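In Praise of the Boring Planner

I have spent a good part of my working life on software that decides where a robot arm should put its fingers next, and the older I get the fonder I become of planners that are a little bit dull. I know that's not a popular thing to say in March, when everybody is polishing up their demos!

At Prundberg we ran two planners side by side for most of the winter. One of them, Mundari, was a lovely clever thing that scored 222 grasp candidates for every pick and could find its way to a cup no matter how it had tipped over. The other, Brimard, looked at 10 and gave up politely if it didn't like any of them. Guess which one I trusted to run over lunch (and I do like a long lunch).

My trouble with Mundari was never the picks it missed. It was that I couldn't tell why it had missed them, and an afternoon of reading logs would leave me with a theory and a headache. When Brimard refused a hairbrush, it told me the handle was too close to the wall, and I could go look at the bin and agree or argue with it.

So my plea to anyone writing this kind of code is to spend your next free week on the messages your planner prints when it says no. The folks standing next to the arm will love you for it, and I suspect your success rate will creep up too, once you can see what you're fixing.

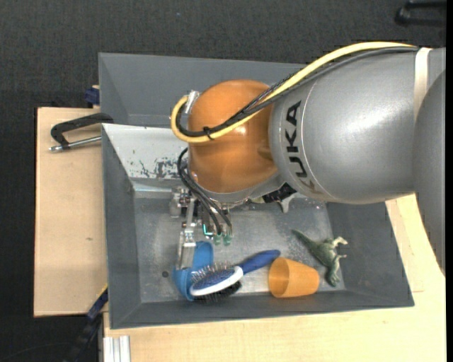
What I'd Keep From the Clever One

The scoring, mostly. I'd just like it to explain itself while it works, even if that costs around two seconds a pick.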